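About Plasteo

Plasteo makes small electronics kits and the free software that goes with them. We design the boards, write the firmware and the desktop programs, pack the boxes and answer the mail. The shop, the workbenches and the shipping shelves are all in one building in Holmgren, on the ground floor, with the entrance on the parking lot side.

The company was started by Ailsa Imrie and Ketsara Srisuk. Ailsa had been repairing lab equipment and Ketsara was writing drivers for data loggers. Their first product was a temperature logger on a board about the size of a matchbook. It was sold as a bare board with a bag of parts, and the instructions were a text file. The second version had a printed manual, because half the mail was about which way around the diode went.
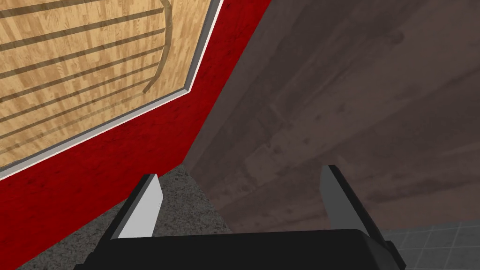
Simulated gripper and red surface, rendered view.

What we make

The main product line is called Plellora. It is a set of sensor boards that plug into a common base board, which then connects to a computer over USB. There are 19 sensor boards at present, covering temperature, humidity, light, vibration, sound level and a few less common things such as soil moisture. Each one comes in two forms: assembled and tested, or as a kit to solder yourself. The kits use through-hole parts wherever we can get them. Where a chip only comes in surface mount, we solder that one at the shop and leave the rest to you.

The desktop program that reads the boards is Himex. It is written in C, runs on Linux and Windows, and draws a plain graph of whatever is coming in. It saves to CSV. It can also run from the command line with no window at all, and that is how most of our school customers seem to use it once they have a few boards running overnight. The source is included with every release, along with the board schematics.

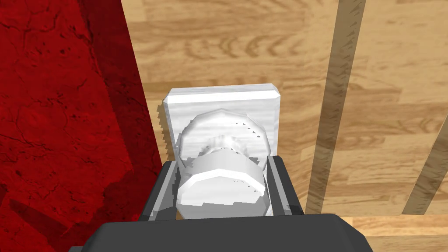
We do not make phone apps and have no plans to. We have also stopped making the older serial-port base board. Firmware for it is still on the downloads page and will stay there, but we can no longer repair the hardware as the connector is out of production.

How we work

Boards are made in batches. When a batch comes in, every base board is powered up on a test jig and has its serial number written to memory, and the number goes into a log with the date and the initials of whoever tested it. If you write to us about a problem, please send that number. It is printed on the underside, next to the mounting hole, and Himex also shows it in the status line.

Manuals are written by the person who designed the board and then handed to someone who has not seen it before. That second person builds one from the kit, following the manual only, and marks every place they had to stop and guess. The vibration sensor manual went through this four times. It is still our longest.

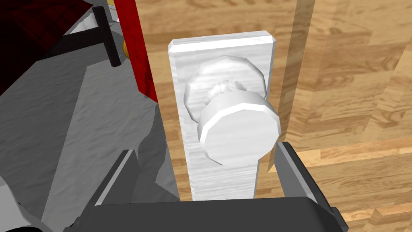 Software releases come out when they are ready, with one exception. Every February we put out a maintenance release that has bug fixes and updated translations and no new features. Schools and labs that do not want surprises can install that one and skip the others. Translations are sent in by users, and their names are listed in the credits file unless they ask us to leave them out.

Schools and clubs

Teachers can order class packs of 12 kits with one shared manual and a bag of spare parts. The spare parts bag is there for lifted pads and lost resistors, and we will refill it for the cost of postage. For clubs that want to try the system first, we lend out a demo case for up to 40 days. There is a waiting list for the case in the fall and not much of one the rest of the year.

We get a fair amount of mail from classrooms and we read all of it. Changes to the kits often start there — the color-coded headers and the larger print on the parts list both did.
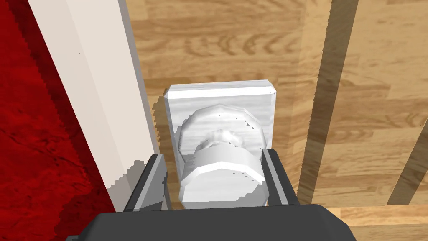
Ketsara Srisuk adds: The headers were a long argument. I wanted to keep them all black, since that is what the supplier stocks, and Ailsa wanted colors. Then we got a letter from a class where six groups out of six had plugged the sound board in backwards. I ordered the colored ones that afternoon. If something in a kit trips up your group, please write and say so, even if you worked it out in the end.

Contact and visits

Support questions go through the form on the Support page. Please give the serial number, the Himex version and your operating system. The shop counter is open to visitors by appointment, and local orders can be picked up there once you have had the ready notice by mail.

This page was last updated on July 24, 2021.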